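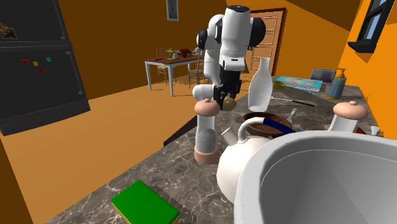 Grasp checks in Flarnari run in two stages, and most of the trouble people have comes from mixing them up. The first stage asks whether the fingers are holding anything. The second asks whether the arm can carry the thing away without hitting its neighbors. In the kitchen test world, a small round object clasped between the fingers passes stage one easily, but the gripper is hanging low over the counter with a tall milk bottle right next to it, and that's where stage two earns its keep. The steps below set up both stages for a single pick.

Before you start

You need Flarnari installed with the kitchen world, and Clorneck running as the motion planner. If you use a different planner, steps 1 and 2 are the same and you can adapt the rest. Close any other simulator session first, or the planner may attach to the wrong one.

Step 1. Turn on finger contacts

Open the gripper settings and switch contact reporting from "summary" to "per finger." Summary mode reports a contact when either finger touches something, so a gripper pressing one finger against a kettle looks the same as a good grasp. In per finger mode you get two separate values.

Step 2. Write the holding test

Call the grasp good when all of these hold:

both fingers report contact
both contacts are with the same object
the finger gap is wider than the fully closed gap
the above stays true for 90 simulation steps in a row

If any line fails, reset the step counter to zero. Round objects can roll a little as the fingers close, and a shorter window will pass grasps that are about to slip.

Step 3. Attach the object in the planner

This is the step people skip. When the holding test passes, remove the object from the planner's list of obstacles and attach it to the gripper link. If you leave it as an obstacle, Clorneck sees a collision at the start pose and refuses to plan at all. The error is "start state invalid," which sends a lot of people off to look at the joint limits.

Copy the object's pose at the moment you attach it. Don't use the pose from before the fingers closed.

Step 4. Plan the lift on its own

Ask for a short, straight move up before you ask for the full path to the drop point. Keep the gripper's orientation fixed during the lift. Once the object is clear of the tallest item nearby, free the orientation and plan the rest as normal.

Torbjørn Skjelbred ran our pick script with and without a separate lift, 90 trials each way. With it, 89 finished without touching another object. Without it, 7 trials knocked something over.

Step 5. Check again after the lift

Run the holding test a second time at the top of the lift. If it fails, detach the object in the planner, put it back in the obstacle list at its current pose, and go back to the approach. Limit this to 2 retries and then stop and save the log.

Changes

04/07/2024: Step 3 rewritten after a bug report from Vilgot Rønning. The old version attached the object too early.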